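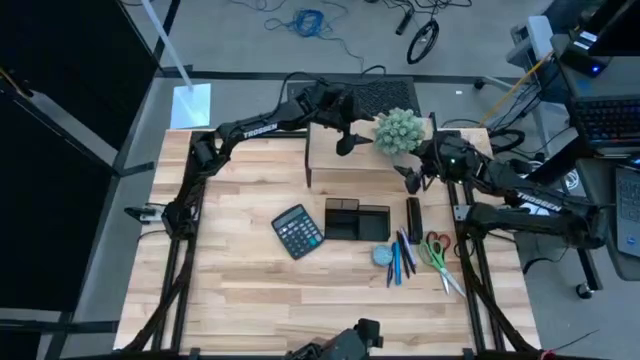
Shared workspace practice for two-arm robots is the set of rules that laboratories and small workshops follow when two robot arms work over one table. The rules cover where each arm may go, how objects are laid out before a task, and what people do near the table while the arms have power. They differ from the rules for fenced factory cells, which mostly deal with keeping people out. A common training task is tidying a desk, in which the arms handle items such as a calculator, a stapler, pens, scissors and an artificial plant, with a shelf and an empty desk organizer as places to put them. Tasks of this kind bring both grippers close to the same object, and most of the written rules deal with that moment.

Updated in June
By Marijke Wuyts
12 shares

Background

Early users of two-arm tables usually worked from the arm maker's manual and added house rules as problems came up. Geert Desmet collected a number of these house rules at the Nomeck workshop and arranged them by stage of work: layout, start, run and stop. The Nomeck list was later taken up with changes at Serau and Kongkaew. Serau dropped the section on floor markings. Kongkaew added a section on sharp items, which is now the part most often copied.

Zones

The table is divided into a left zone, a right zone and a shared zone between them. Each arm may move freely in its own zone. In the shared zone the Nomeck list lets one arm hold an object while the other waits, or both arms hold it during a handover. The receiving gripper closes first and the giving gripper opens second. Speed in the shared zone is held to 30 percent of the normal working speed.

Light, soft or leafy objects need a separate grip setting. Artificial plants are a known difficulty - the leaves give way under the fingers, and the measured width of the object changes during the grip. The usual advice is to grip by the base where there is one.

Layout of objects

Objects are placed by hand with both arms parked. Every item must lie within reach of at least one arm, and anything to be handed over must be in reach of both. Positions are changed between runs so that the arms do not depend on one arrangement.

Under the Kongkaew section, scissors may be used only if they have rounded tips, and they are picked up by the handles. Knives and open blades are left out. Staplers are emptied before use.

Cables and floor

Cables that move with an arm are tied along their path with enough slack for full travel. Cables on the floor are coiled or led away from the side where the operator stands. Ostus, which keeps a log of stopped runs, listed 400 stops in its first year of use and put almost 30 of them down to cables.

Starting and stopping

One person is named as operator for each session. The operator checks the stop button, says aloud that power is going on, and stays within reach of the button until the arms are parked. Other people keep their hands off the table during a run, including to pick up a dropped item. A dropped item stays where it fell until the run ends.

After a contact between the two arms, the list calls for a full stop and a look at the fingers and wrist joints of both. The event is written down even if no damage is found.

Criticism

Some users find the rules too slow for research work. The speed limit in the shared zone is the usual complaint, and Serau raised its own limit after seven months. Desmet has kept the lower figure in the Nomeck list - he considers it suitable for new operators, with changes left to each site.

7 comments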